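Cluvareck open day, notes from the train

Posted June 13, 2023

Typing this with my thumbs mostly so forgive. Went up for the Cluvareck open day, the one they do for suppliers and customers and whoever else fills in the form. I filled in the form. Reason for going: my sister runs two corner shops and keeps asking me whether she can buy something that does the shelves, and I keep saying no, and I thought I should find out if no is still right.

Short answer, still no. Longer answer below, in the order I walked round, more or less.

Getting there. Bus from the station, 9 stops, then a walk along a road with no pavement. Sign-in desk, sticky badge that fell off twice. Coffee fine. Biscuits gone by the time our group was let in. They split us up by badge colour and I got the late slot, so some of the people I wanted to talk to had already had enough of talking.

First room, shelf facing. This is the shop-floor stuff. Pulling tins forward so the shelf looks full. A wheeled base, one arm, sort of a flat paddle on the end. It goes down the aisle, looks at each shelf, hooks the back tin and drags it forward. On tins it was good. Better than good, I'd have left it alone overnight with tins. Then they put out crisps and it was a different day. Bags slump. It would drag one and the two beside it came along and went over the front. The lad running it picked them up off the floor and put them back and it did the same again. He said bags are "next year's problem", then corrected himself to the year after.

I asked about eggs. He laughed.

Speed. Slow. Watched it do one bay, timed on my phone, six minutes. My sister does a bay in less than one while on the phone to the wholesaler. They say speed doesn't matter if it runs all night and I do half buy that. Half, because her shops are tiny and the aisle is not wide enough for the base anyway. Measured it against my own arms. No chance.

Second room, floors. Not much to say, floor cleaning is basically done, has been for a while. You can buy one. The Drudico one they had on show does a wet pass and a dry pass and goes home to empty itself. Got stuck on a display mat with a curled corner. Everybody's gets stuck on a curled corner. Price was 813 before tax for the small model and I thought that was fair, and so did the man beside me, who'd ordered it before the talk was finished.

What it can't do is pick the thing up that's in the way. So you tidy first and then it cleans, and tidying is the bit I'd pay for. I said this out loud and got a polite nod from the Drudico rep. I imagine she hears it a lot.

Third room, laundry. Towels yes. Towels very nice in fact, square, stacked, corners matched. T-shirts, yes if you hand it one at a time, the right way out. A basket of mixed washing, no. It got hold of a sleeve and lifted and the whole lot came up like a string of sausages. Put it down, tried again. People were very quiet watching, you could feel the room wanting it to work. A sock fell off and we all sort of groaned.

Woman running it was great, by the way, didn't hide anything. Said they'd put it through around 100 baskets since October and she would not want me to see most of them. I liked her more than anyone else I met all day. Didn't get her name, badge had fallen off, see above.

Then lunch, standing up. Wraps. Sat on a radiator and talked to a couple from a care home group who were there to see if anything could fetch a drink for a resident. That was their entire list. Fetch a drink from the fridge, bring it, don't spill it. They'd been to three of these days already. They said each time it's a bit closer and each time the person giving the talk is more excited than they are. They also said, and I hadn't thought of this, that the carrying is not the part that saves the carer. The carer goes in with the drink and sees how the person is. Take the drink off them and somebody still has to go and look. But at three in the morning with two staff on for the whole floor, they'd take the drink.

Fourth room, kitchen. This was the one I'd come for and the longest queue. The Rai group and the Cinska people share it, they have a corner each, and they've gone different ways about the same job. Cinska have fixed everything down. An arm on a rail above a worktop, it knows where the cupboard is as the cupboard is part of the kit. You buy the kitchen and the arm together. Works well! Made a bowl of cereal without drama. Costs what a kitchen costs and then the same again. And it can only reach what's under the rail, so if you leave the milk on the table, no milk.

Rai want the machine to come to your kitchen as it stands. Two legs, two arms, hands with fingers, and you change nothing. The argument is that houses are built for people so the thing should be people shaped. I've heard it before and always thought it was a bit of a sales line, but when you start listing what's in an ordinary kitchen you do see it. Handles at hip height, handles at head height, a bin with a pedal, a drawer that needs a shove with the hip. The tests are dull on purpose. Fridge doors, fruit, putting shopping away.

Doors are the hard bit, or one of them. I'd never thought about how you open a fridge. You pull, the seal lets go all at once, and you step back out of the way of the door without noticing you did it. A machine on legs has to brace for the pull, then not fall over when the pull stops being needed, then move its feet so the door has somewhere to go. And then it has to get back round to the opening with whatever it's putting in. The engineer said they spent longer on the stepping back than on the hand. Different fridges, different seals too. Old ones stick. Mine at home you have to swear at.

I asked what it's like with soft fruit. Better than last year, he said, they've got the grip so it stops early. A pear past its best is still a gamble. Grapes don't ask.

Also asked what happens if it goes over. He said it goes over. Long pause. Then said they're thinking about that. 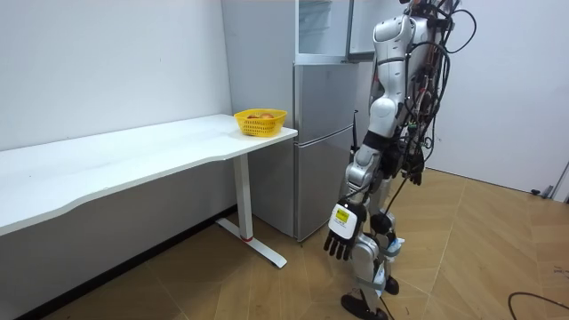
Subbarao Iyer reckoned the group had the whole question back to front. Never mind opening the fridge, he said, tell me it knows the yoghurt at the back has gone off. He'd rather have a slow thing that moves about on wheels and remembers what's in the house than a quick one on legs which needs telling, and he said putting the shopping away is four jobs pretending to be one: where does it go, is there room, what has to shift to make room, and which of it gets eaten first. Until a machine does the second and third it's just moving the mess from a bag to a shelf. He would not pay for that. He'd pay for the fourth on its own, no arms needed at all.

The engineer took it well I thought. Said the deciding part is coming along faster than the hands are, which surprised me, I'd have guessed the other way about. He said you can already ask it what should go where and get a sensible answer, and then it takes ages to do it. Subbarao said so does my son. Fair.

I'm somewhere between them. For my sister the hands matter more. She knows what goes where, she just wants it to have gone there. For me at home it's probably the knowing.

Fifth room was sales, I skipped most of it. Picked up the leaflet on leasing. Monthly terms, minimum term is long, callouts extra, and there's a line saying the customer has to provide a "prepared environment" which when I asked means clear floors, good light, decent wifi and no pets during operation. So no cat. Well that's our house out.

Quick list for my sister as she won't read the rest:

Tins: yes, if the aisle is wide, yours isn't
Crisps: no
Floors: yes, buy the small one, tape your mat down
Towels: yes, you don't sell towels
Fridge restock: slow, watch it, don't leave it on its own
Eggs: they laughed at me

If you want to go yourself the form is on their site, next one is in October, ask for an early slot. Wear shoes you can stand in. Parking is round the back and not signed, the bus is easeir. Bring your own biscuits.

Train's coming into the station now. Will add the leasing numbers when I find the leaflet, its in one of my bags.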